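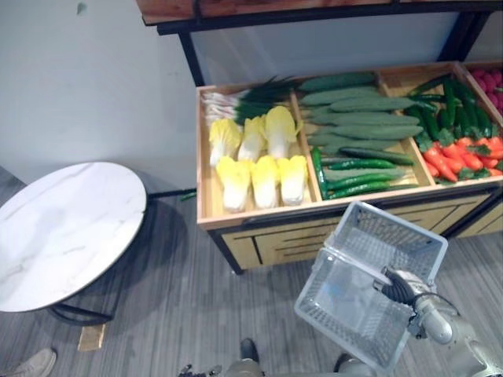

A landlocked state depends on the goodwill of at least one neighbour for access to the sea. This dependence is a question of security as well as trade, and in this lecture we treat it as both. The pressure a neighbour can apply varies with the goods. Cement can wait at a border for a month and still be cement. Chinese cabbages and spring onions in an open display like the one here have a much shorter life, and a customs officer who takes an extra four days over the papers can do as much damage to the seller as a formal ban. Keep this difference in mind when reading the treaty texts, which mostly speak of "goods in transit" as if they were all alike.

Lecture 6: Transit, access and pressure
Lecturer: Ayanda Makhubela
Version of 2019-08-17. Replaces the earlier handout, which had an error in the section on customs bonds.

What you should have read already

The 1921 Barcelona Statute on Freedom of Transit, the 1965 Convention on Transit Trade of Land-locked States, Article V of the General Agreement on Tariffs and Trade, and Part X of the 1982 UN Convention on the Law of the Sea. If time is short, read Part X first. It has only nine articles.

1. The legal position

Article 125 of the 1982 Convention gives landlocked states a right of access to and from the sea and freedom of transit through the territory of transit states. Students often stop reading there. The second paragraph says that the terms for exercising this freedom are to be agreed between the states concerned through bilateral, subregional or regional agreements. The third paragraph says that transit states, in the exercise of their full sovereignty over their territory, may take all measures necessary to ensure that their legitimate interests are in no way infringed.

So there is a right in the first paragraph, and the practical use of it depends on an agreement that the stronger party may be slow to sign. Writers disagree on how much this matters. One view is that the duty to agree terms must be carried out in good faith, and that an endless refusal would be a breach. The other view is that without agreed terms the right has little content. I lean towards the first, but you should be able to argue either.

Article 127 deals with charges. Traffic in transit is not to be subject to customs duties, taxes or other charges, except charges for specific services rendered. Note the exception. Road tolls, escort fees, weighing fees and parking at an inspection yard can all be described as services.

Trade law adds a second layer. Article V of the GATT provides for freedom of transit by the routes most convenient for international transit, and Article 11 of the WTO Trade Facilitation Agreement, in force since 2017, fills in much of the detail on documents, guarantees and inspection. Both sides need to be WTO members before these can be relied on in the usual way, and the security exception in Article XXI may be raised in reply.

2. Legal access and a claim to territory

Keep these apart in your essays. A state may want a right of passage, a leased port zone, or a strip of coast under its own flag. Each is a different request and each meets a different kind of resistance.

Bolivia and Chile are the usual case. Bolivia lost its coast in the War of the Pacific, and the 1904 treaty gave it a right of commercial transit through Chilean territory and ports. In its case before the International Court of Justice Bolivia did not ask for the coast itself. It asked the Court to find that Chile was under an obligation to negotiate sovereign access. In October 2018 the Court found that no such obligation existed, while adding that its finding should not be understood as preventing the parties from continuing their dialogue. Read the section on acquiescence and estoppel with care – it will come up in the seminar.

Ethiopia is the other case to know. After Eritrea's independence in 1993 Ethiopia had no coast, and after war broke out between the two in 1998 its trade moved to Djibouti. That left a very large economy leaning on a single small one. The interesting question is which of the two is the more dependent, given how much of Djibouti's port business is Ethiopian cargo.

3. Case for discussion: the Polat road

The Polat road runs from the inland depot at Vullitz to the port of Primton, a distance of 1,544 kilometres, and crosses the border at Zisville. There is a second route through the hills of 1,664 kilometres. On paper the difference is small. In practice the second route has a weak bridge and no overnight parking for loaded lorries, and the insurers charge more for it.

The transit agreement covering the road has three features that matter to us.

Sealed lorries may cross at Zisville without being opened, unless there are "reasonable grounds" for inspection. The agreement does not define reasonable grounds.

Each carrier must lodge a customs bond, to be released when the goods leave Primton. There is no time limit for release. A small haulier with several bonds outstanding soon runs out of cash and has to stop work.

Disputes go to a joint body which meets twice a year and decides by consensus. It has no power to order anything in between meetings.

In April a disagreement over river patrols, which had no link to trade, was followed by a rise in inspections. At the worst point 722 lorries were waiting on the inland side, and the daily number cleared was capped at 200. No law was changed and no statement was made. When asked, the coastal side said that its officers were applying existing rules with greater care. The inland side called it a blockade in its own press and "a technical delay" in its letters to the joint body.

Consider why it used two different words. Calling the measure a blockade in a formal letter would have raised the stakes and invited a flat denial. Calling it a delay left room for the other side to end it without appearing to give way. Against this, the softer word may be quoted back later as evidence that nothing serious took place.

Consider also who lost. Fuel importers had storage and could wait. Growers sending fresh produce could not, and several sold their loads at the border for whatever was offered. The losses fell on people with little influence over the patrol dispute, which is a common pattern with this kind of pressure and one reason why it often fails to produce the change that was wanted.

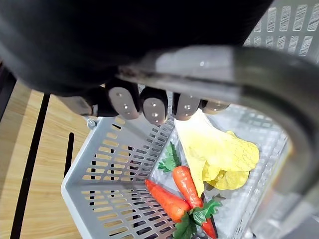
4. Ways of reducing dependence

A second corridor. The value of a second route lies partly in its use and partly in its existence. A transit state that knows the traffic can leave will price its services with more restraint. But a corridor that carries no traffic decays, and keeping two open costs more than keeping one.

Dry ports. Moving customs clearance inland reduces the number of things that can be held up at the border. It does nothing about the road itself.

Mutual dependence. If the port lives on transit cargo, or buys power or water from the inland state, both sides have something to lose. Be careful with this argument. The harm has to be felt by the people who take the decision, and port workers and ministers are seldom the same people.

Regional bodies. A shared customs bond accepted by all members removes one of the easiest tools of delay. Regional courts can help if private traders are allowed to bring claims. Where only governments may sue, most cases are never brought – governments have other business with each other and do not want to spoil it.

Stockpiles. Useful for fuel, grain and medicines. They buy time during which talks can take place, and they say nothing about exports.

5. How to tell pressure from ordinary delay

Borders are slow for dull reasons. Computers fail, staff are short, a holiday falls on both sides of a weekend. Before you write that a delay was political, check the following.

Did the timing match a dispute in some other area?
Were lorries of other nationalities treated in the same way on the same road?
Had the rule been applied before, and if so how often?
Was the delay lifted after a political event, with no change in staff or equipment?
Did officials at the crossing give the same reasons as officials in the capital?

One yes proves very little. In the Polat case the timing fits, but we have no reliable figures for other carriers in the same weeks, and you should say so if you use it.

6. Seminar preparation

Come ready to speak for five minutes on one of these.

(i) Does Article 125 give a landlocked state anything it could enforce without a bilateral agreement?
(ii) Draft a definition of "reasonable grounds" for inspection that the coastal side at Zisville could accept. Two sentences at most.
(iii) Should perishable goods have a separate lane and a fixed time limit in transit agreements? Consider how a smuggler would use it.
(iv) Was the Court right in 2018 to treat the exchanges between Bolivia and Chile as political and not binding?

Those taking (ii) should bring a printed copy of the draft for the others. The treaty extracts are in the course reader, and the Trade Facilitation Agreement can be downloaded from the WTO site. The next lecture deals with rivers that form boundaries, and the reading for it is longer than usual.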